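Patterns All Over the Place!
Why honeycombs have six sides, why zebras have stripes, and how to find a mountain inside a plank

Put on your socks. Now look at your feet. Stripes? Dots? Tiny avocados? Whatever is on there, it probably repeats: one avocado, then another avocado, then another, all the way up to your ankle. That means you are wearing a pattern.

A pattern is something that follows a rule. The rule can be very simple, like "red, blue, red, blue." Once you know the rule, you can guess what comes next, even if somebody covers the rest with their hand. Try it with this one:

2, 4, 6, 8, ...

You said 10, right? Your brain is so good at this that it found the rule before you had time to think about it. Babies can spot patterns, dogs can spot patterns (they know exactly what it means when you pick up the leash), and crows are amazing at it.

Some patterns are made by people. Others grow, freeze, crack or blow into shape without any person helping at all, and those are some of the best ones. Let's go and look at a few!

Patterns people make: the grid

A grid is made of lines going one way and lines going across them. The spaces left in between are called cells. Graph paper is a grid. So is a chessboard, a waffle, a bathroom wall covered in square tiles, and the window of a screen door if you put your nose close enough.

People have loved grids for thousands of years. Builders in the Indus Valley, in what is now Pakistan and India, laid out streets that crossed each other in straight lines more than 4,000 years ago. Lots of American cities still work like this. If somebody tells you to meet them at the corner of Third Street and Fifth Avenue, they are using the grid to point at one exact spot.

Grids are also great for finding things. Archaeologists stretch string across the ground to divide a dig into squares. If they find a broken pot, they write down which square it came from. Painters use grids too. They draw light squares over a small sketch, draw bigger squares on a wall, and then copy what is in each square, one by one. A drawing the size of a postcard can turn into a mural as tall as a house!

Here's something funny about grids. Look down a long tiled hallway. You know the tiles by your feet are the same size as the tiles at the far end, but the far ones look tiny, and the lines between them seem to lean toward each other. This is called perspective. The lines stay the same distance apart the whole way. Your eyes only make it look as if they are squeezing together, the same way train tracks seem to meet far off in the distance.

You can make a floor grid at home with painter's tape, which peels off again without much fuss (ask first!). Lay all the lines going one way, then all the lines going across. Step back to one end, crouch down low, and look along it. 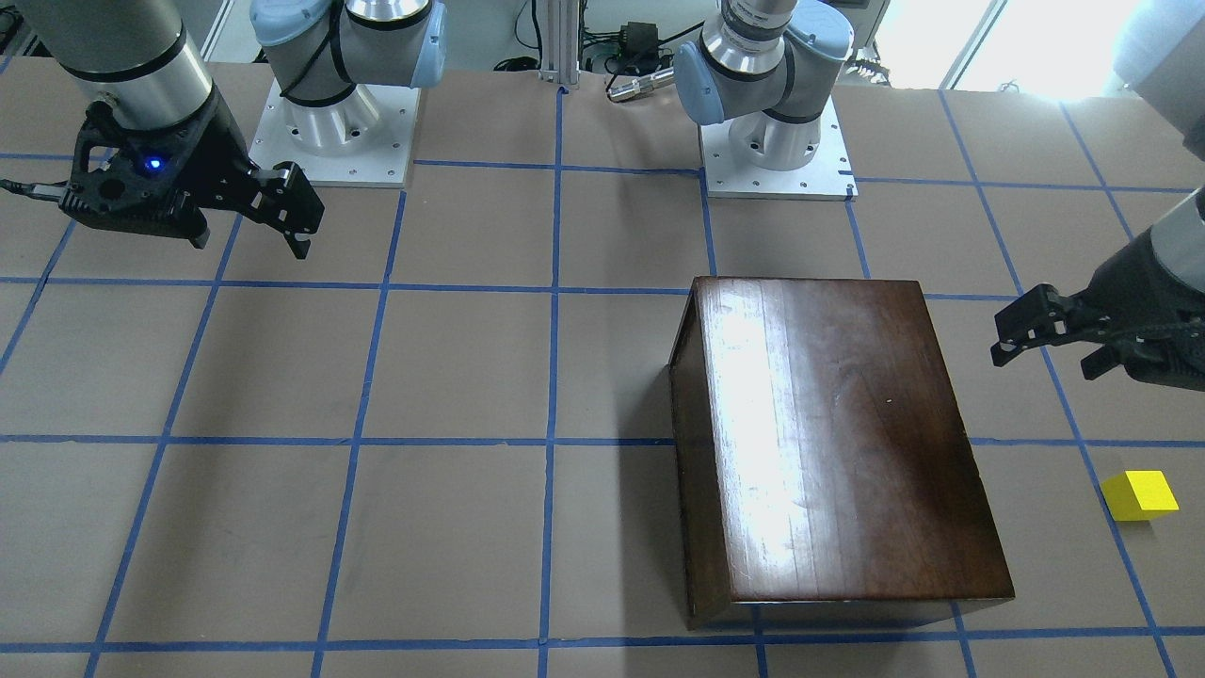
Patterns with six sides

Now for the bees. Honeybees build their combs out of wax, and each little room has six sides. A shape with six sides is called a hexagon.

Why hexagons? Think about what would happen with circles. If you push a lot of round coins together on a table, there are always little gaps between them. Gaps are wasted space. Squares fit together with no gaps, and so do triangles, but hexagons do it using the least wall for the amount of room inside. Wax is hard work for a bee to make, so a shape that saves wax is a very good shape to have.

Snowflakes like the number six too. Water is made of tiny, tiny pieces called molecules, and when they freeze, they line up in rings of six. As more and more of them join on, the snowflake grows six arms. The angle from one arm to the next is 60 degrees, and six of those make one full turn. Each arm grows in nearly the same weather as its neighbors, so they often come out looking alike.

Fenna Martens teaches a winter science club in the town of Callow, and she has a good trick for snowflakes. Put a piece of black felt in the freezer for an hour. When it starts to snow, take it outside and hold it flat. The cold felt keeps the flakes from melting right away, so you get a chance to look at them with a magnifying glass. Hold your breath while you look, or your subject will turn into a drip!

Her club did it on Wed 28 December and the flakes were mostly broken bits that day, plus one really beautiful star that landed on somebody's mitten instead of the felt. Snow does that.

Stripes and spots

Zebras, tigers, angelfish, bumblebees, skunks – so many animals have stripes that you could fill a whole book with them. (A nice long book. I would read it.)

Stripes can do different jobs. A tiger's stripes help it hide in tall grass, where the shadows are long and thin as well. A wasp's yellow and black stripes do the opposite job. They are a warning, and they say: leave me alone, I sting.

Zebras are harder to explain. Scientists have argued about them for more than a hundred years! One idea with good tests behind it is that the stripes bother biting flies. Flies come near a striped animal, but they have trouble landing properly. In some tests, people even put striped coats on ordinary horses, and fewer flies landed on the striped part.

No two zebras have exactly the same stripes. A zebra's pattern is like your fingerprint, and people who study zebras can tell them apart by looking at photos of their sides.

How does an animal get its pattern in the first place? A mathematician named Alan Turing worked on this question in the 1950s. He imagined two chemicals spreading through an animal's skin before it is born. One says "make color!" and the other says "stop!" If they spread at different speeds, they don't mix into one plain shade. They settle into spots or stripes all by themselves. Scientists have now found patterns in fish skin and mouse fur that seem to work a lot like he imagined.

The pattern inside a tree

You can't see this one while the tree is standing, but every tree in a place with warm and cool seasons is drawing circles inside its trunk.

A tree grows a new layer of wood just under its bark each year. In spring, when there is plenty of water, it grows fast and makes lighter wood. Later in the summer it slows down, and the wood it makes is tighter and often darker. Then winter comes and it takes a rest. One light band plus one dark band makes one year. If you find a stump with 19 of these rings, you have found a tree that lived for 19 years.

Wide rings usually mean a good year with lots of rain. Thin rings can mean a dry year, or a year when bigger trees were hogging the sunshine. Some trees even keep a scar from a fire that happened long before your great-grandparents were born.

So why does a tabletop have lines and loops in it, when a stump has circles? It all depends on which way you cut.

Imagine a stack of paper cups, one pushed inside the next. Every cup is a year of growth. Slice straight across the stack and you get rings inside rings. Slice down the side of the stack and you get long lines instead. But the cups are narrower at one end, just like a tree trunk, so your slice goes through some of them at a slant, and there you get tall pointed curves, like arches or mountains stacked on top of each other. Woodworkers call this cathedral grain, after the tall arches in old churches. 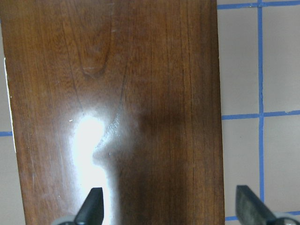
Wavy lines have stories too. If a branch once grew out of the trunk, the wood had to bend around it, and the lines bend with it like a stream going around a rock. The branch itself shows up as a knot. Some kinds of wood, like oak and ash, have holes big enough to see. These are the cut ends of tiny tubes that carried water up to the leaves.

Go and look at the wooden things where you live. Try a door, a cutting board, or the side of a drawer. Can you follow one dark line from one end to the other with your finger? One thing to watch out for: some furniture only has a picture of wood printed on it. Look for the exact same knot in two different places. If you find twins, it's a print!

Patterns that don't hold still

Ripples in a pond are a pattern. Drop in a pebble and rings spread out, one after another. Drop in two pebbles and the rings cross right through each other and keep going, which is worth trying at least once and probably quite a lot more than once.

Wind makes ripples in sand. Mud makes cracks when it dries. A flock of starlings at sunset can swirl like smoke, with thousands of birds turning together and no leader in charge. Each bird just pays attention to the few birds nearest to it. That is the whole rule! A small rule, followed by a lot of birds, makes something enormous.

Make a pattern rubbing

You will need thin paper and some crayons with the wrappers peeled off.

Find something bumpy and flat, such as a leaf, a coin, a brick or a piece of rough old wood.

Lay your paper on top and hold it still with one hand.

Rub gently with the side of the crayon, not the point. Use long strokes that all go the same way.

Lift the paper and write on the back what it was. Do this straight away, as bricks and tree bark look surprisingly alike by bedtime.

Leaves work best with the veiny side facing up. If your rubbing comes out faint, try a darker crayon before you try pushing harder.

Words to know

Cell: one of the spaces in a grid, or one of the little rooms in a honeycomb.

Grain: the lines you can see in a piece of wood.

Hexagon: a flat shape with six sides.

Molecule: a very tiny piece of something, like water, much too small to see.

Perspective: the way things look smaller the farther away they are.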